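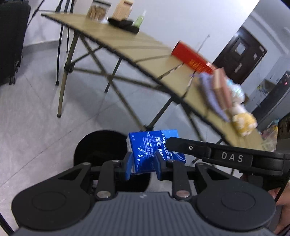
Kerubo Nyanda told me I would be hopeless at it for the first hour and smug by the second, and that I should on no account throw away anything I recorded while I was being hopeless, because the people at the other end would want that too. I wrote this down on the back of the delivery note. She had used the Clokon for most of a winter before I ever laid hands on one, and she has the forearms to show for it.

Home & Living > Gadgets > Long Reads

A Gripper in the Kitchen

The Clokon is a hand-held gripper, sold or hired out by a small firm called Stamwood, and the idea behind it is easier to grasp than I had feared. You can't yet buy a robot that will go round your home picking up after you, and one reason is that such robots need to be shown, over and over again and in all sorts of rooms, what picking up looks like. So Stamwood sends you the hand without the robot. You hold it, you squeeze it, the jaws close, and a camera on the tool records the whole business from the gripper's point of view. The recordings go off to be used as lessons. You get the loan of an interesting machine and, if you sign up for the paid scheme, a modest sum at the end of the month.

I had it for 27 days, which was longer than I had asked for and by the end felt rather short.

Let me begin with the box, as one does. It is a big one, and it came with a manual of 113 pages, a good many of which are given over to the sort of warning that makes you wonder about your fellow customers. (Please do not use the gripper to pick up a pet.) The useful part is a folded card tucked inside the front cover, written by Dede Aryee, who signs it with a little drawing of a teapot. The card tells you to charge everything, to clear a space, to put out some ordinary things and then to pick them up and put them somewhere else. I read the card twice and the manual hardly at all, and I don't believe I missed much.

The tool itself is black and rather handsome in a workshop sort of way, all arms and pivots, with blue pads on the inside of the jaws. The pads are the best thing about it. A pocket packet of tissues is a surprisingly stern test for any gripper – it's soft, it crumples, the wrapper slides about over what's inside – and the Clokon will pinch one by its sides and hold it up quite politely. I grew very fond of that packet. It's the thing I would reach for when friends came by and wanted a go, partly as it could come to no harm.

Less good is the cable. It hangs down by your hand and it has opinions, and if you're working over a table you will spend your first morning draping it over your shoulder, under your elbow and finally round the back of a chair. I rang Stamwood to ask whether there was a trick. Dušan Jurčo, who answers the support line with great patience, said the trick was to stand a little closer to the table than felt natural and to let the cable fall on the outside. He was right, though I did feel as if I were dancing with the furniture.

What to pick up

Stamwood gives you a list of suggested tasks, and they are deliberately dull. Move a box from here to there. Put some rubbish in a bin. Tidy a group of small things to one side. A folding table will do very well for a work surface, and in my view a slatted one is a better choice than a smooth one, being the kind of awkward thing that people really do have at home. Small soft toys are a pleasure to lift. Anything like a lipstick is a menace, as it wants to roll the moment the jaws come near it, and I found myself holding my breath. Toothpicks I would leave in their pot until you have had a week's practice, and then I would still leave them in their pot.

You're asked to work at the speed you would use if you were doing the job with your own fingers. This is much harder than it sounds. The temptation is to go slowly and carefully, like somebody defusing something, and the first note I had back on my recordings was a kind one from Orsolya Pap, suggesting that I try to look less worried. "We can't see your face," she wrote, "but we can tell." After that I put the radio on, and things improved a good deal.

I should say something about privacy, as it was the first thing my sister asked me and will probably be the first thing yours asks you. The camera sees whatever is past the jaws, and in an ordinary room that's a lot: the floor, the doors, whatever you have stuck on the fridge. Stamwood lets you look at every recording before you send it and bin the ones you don't care for, and I did bin several, mostly for reasons of vanity about the state of the skirting boards. The company says that letters and family photographs should be put away first. I would go further and walk round the room once with the thing in your hand, watching what it looks at, before you do any work at all. It takes five minutes and you will almost certainly move something.

Search the magazine Enter a word or phrase Go

The money

To buy the Clokon outright costs £1770, and I can't think of many households that ought to. It makes sense for a college, perhaps, or for a few friends who mean to take the paid work seriously and share the tool between them. For everybody else there is the hire scheme, under which the kit comes on loan and you're paid for each recording that passes the checks. The rate depends on the task, and the dull ones pay a bit less than the fiddly ones, which seems fair.

Mwangi Kinyua has sent in 2612 recordings since December, a figure he gave me with the air of somebody mentioning a golf score. He does his in the evenings, in short goes, and he reckons that anyone who tries to do a whole afternoon of it will come to hate the sight of their own crockery. He also keeps a box of what he calls stock: wrappers, sponges, odd socks, a tin with a dented lid. I have started such a box myself and can report that it's very hard to throw anything away once you have one.

There is a rival in the form of the Pronard, which is lighter and comes with a wrist strap. I borrowed one for a weekend by way of comparison. It's kinder to the arm and I liked the strap very much, but the jaws closed with a snap that I never quite got used to, and the pads were harder, so that soft packets tended to squirt out sideways. If your wrists trouble you I would try the Pronard first. If they don't, I would have the Clokon, cable and all.

Would I carry on?

I think so, in small doses. It does change how you look at things. I now pick up a teacup and notice which finger does the work, and I've caught myself lining up a packet of biscuits as though there were marks in it. The weight is a real drawback, and I would ask Stamwood to think about a rest for the forearm, or at the very least a strap like the other lot's. The manual wants cutting down to a size that people might read. And the carrying case, which I haven't mentioned until now, has a zip that stuck on the second day and has stuck every day since.

The hire scheme is open to new households through the Stamwood depot in Ndung'u, and there's a waiting list. Put your name down early, ask for the folded card if it isn't in the box, and start with something soft.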